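Kümmel, das unterschätzte Doldengewächs
Anbau, Ernte und Verwendung einer alten Gewürzpflanze

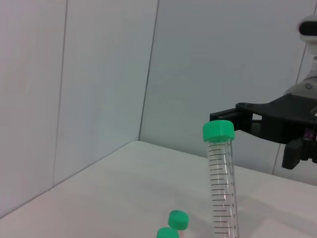
Zwei Jahre auf eine Handvoll Körner zu warten, das lohne sich im Hausgarten doch gar nicht, schrieb eine Leserin nach unserem Beitrag über Winterkräuter im Februar. Der Einwand kommt bei Kümmel (Carum carvi) häufig. Die Pflanze ist zweijährig, bildet im ersten Jahr nur eine Blattrosette und blüht in der Regel erst im zweiten. Wer ein Beet sucht, das im selben Sommer vollen Ertrag bringt, ist mit Dill besser bedient. Wer einen Randstreifen übrig hat, kann Kümmel dort mit wenig Arbeit ziehen.

Kümmel gehört wie Möhre, Fenchel und Petersilie zu den Doldenblütlern. In Mitteleuropa wächst er auch wild, vor allem auf Wiesen und Weiden im Bergland, im Alpenraum bis in Höhen um 2000 Meter. Gesammelt werden sollte dort nur von Leuten, die sich mit der Familie wirklich auskennen. Gefleckter Schierling und Hundspetersilie sind giftig, und die fein gefiederten Blätter lassen sich leicht verwechseln. Für die Küche ist Saatgut aus dem Handel der sichere Weg.

Aussaat und Standort

Gesät wird direkt ins Beet, meist von März bis Mai. Das Umpflanzen verträgt Kümmel schlecht, denn er bildet eine Pfahlwurzel, die beim Ausgraben oft abreißt. Der Boden sollte tiefgründig sein und die Feuchtigkeit halten, Staunässe ist aber zu vermeiden. Ein sonniger Platz fördert die Bildung der ätherischen Öle. Die Samen kommen flach in die Erde, mit einem Reihenabstand von gut 30 Zentimetern. Bis zum Aufgehen vergehen zwei bis drei Wochen, bei kühler Witterung mehr. In unserem Versuchsbeet in Belodham waren es nach einem nassen Frühjahr 21 Tage.

In den ersten Wochen wächst Kümmel langsam und wird von Unkraut schnell überholt. Regelmäßiges Hacken ist in dieser Zeit die wichtigste Arbeit. Früher säte man ihn gern zusammen mit einer Deckfrucht aus, etwa mit Sommergerste oder Erbsen. Im Garten geht das auch mit Radieschen, die längst geerntet sind, wenn der Kümmel mehr Platz braucht. Auf Beeten, auf denen zuletzt Möhren, Sellerie oder Fenchel standen, sollte man einige Jahre warten.

Im Winter ziehen die Blätter ein. Frost schadet der Wurzel nicht. Im zweiten Frühjahr treibt sie früh wieder aus, und ab Mai erscheinen die weißen, manchmal rosa überhauchten Dolden. Schwebfliegen und kleine Wildbienen besuchen sie gern.

Einjährig oder zweijährig?

Neben dem zweijährigen Kümmel gibt es einjährige Formen. Sie kommen noch im Jahr der Aussaat zur Reife, liefern aber oft weniger ätherisches Öl. Die Gärtnerei Hourani führt beide und verkauft nach eigenen Angaben inzwischen mehr einjähriges Saatgut, vor allem an Kunden mit Hochbeeten. Der kleine Saatgutbetrieb Hundosard bleibt beim zweijährigen Typ. Seine Auslese Kulo reift recht gleichmäßig ab und bleibt so niedrig, dass sie auch an windigen Stellen meist ohne Stütze auskommt. Ein Tütchen kostet 3 Euro und reicht für eine lange Reihe.

Ernte

Reif sind die Früchte im Juni oder Juli des zweiten Jahres, wenn sie sich braun färben. Botanisch sind es übrigens keine Samen. Die Frucht zerfällt bei der Reife in zwei sichelförmige Teilfrüchte mit hellen Rippen, und diese kommen als Kümmel in den Handel.

Sind die Dolden ganz trocken, fallen die Früchte beim kleinsten Stoß aus. Man schneidet deshalb früh am Morgen, solange noch Tau liegt, bindet die Stängel locker zusammen und hängt sie kopfüber auf. Ein Tuch oder eine Papiertüte darunter fängt auf, was herunterfällt. Nach ein bis zwei Wochen lassen sich die Reste mit der Hand ausreiben. Spreu und Staub entfernt ein grobes Sieb. Gelagert wird dunkel, trocken und gut verschlossen. Ganze Früchte behalten ihr Aroma deutlich länger als gemahlene.

Aus einzelnen ausgefallenen Früchten wachsen im nächsten Jahr neue Pflanzen. Wer zwei Jahre hintereinander sät, hat danach jeden Sommer etwas zu ernten.

In der Küche

Der typische Geschmack stammt vor allem vom Carvon, einem Bestandteil des ätherischen Öls. Kümmel gehört in Sauerkraut, Roggenbrot, Schweinebraten und viele Käsesorten. Er wird traditionell zu schweren Speisen gegeben, und als Tee nach dem Essen ist er in vielen Haushalten bis heute üblich. Die Früchte werden dafür kurz vor dem Aufgießen im Mörser angestoßen, dann zieht der Tee zugedeckt zehn Minuten.

Weniger bekannt ist, dass sich auch die jungen Blätter verwenden lassen. Sie schmecken milder, erinnern an Petersilie und Dill und passen in Quark oder über Kartoffeln. Im ersten Jahr sollte man nur wenige davon schneiden, damit die Wurzel kräftig genug für die Blüte wird. Auch die Wurzel ist essbar und wurde früher wie Pastinake gekocht. Wer sie erntet, muss auf die Körner verzichten.

Mit Kreuzkümmel (Cuminum cyminum) ist der echte Kümmel zwar verwandt, im Geschmack liegen die beiden aber weit auseinander. In Rezepten lassen sie sich nicht gegeneinander austauschen.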